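Kitchen Odds and Ends: The Small Things We Kept

When my aunt Ingvild Strömberg gave up the big apartment in June, she told us to take whatever we liked from the kitchen, and of course we all went straight past the good china and started pulling open the drawers. I came home with one box, 17 pieces in all, and I've been having such a nice time getting them out and looking at them properly (my tea has gone cold more than once). This page is for the cousins who couldn't make it, and for anybody else who has a soft spot for little kitchen things.

I've always liked small things best on a plain white board, with nothing fussy near them. A bit of red or a bit of shiny metal looks so cheerful that way, and you notice edges and curves you'd never see in a crowded drawer.

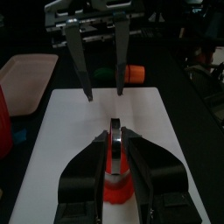 Most of the box came from the drawer next to the stove, the one that stuck every summer and had to be opened with a hip. Ingvild bought things for it one at a time, usually on the way home from work, and she could tell you the shop for nearly every one of them. Mwangi Mohamedi, her neighbor across the landing, borrowed from that drawer for years and always brought things back with a few cookies on a plate!

If you remember any of these from her kitchen, or you'd like one for your own, please write to me. I'm keeping the box together until everybody has had a chance to ask.

Last updated 2020-07-27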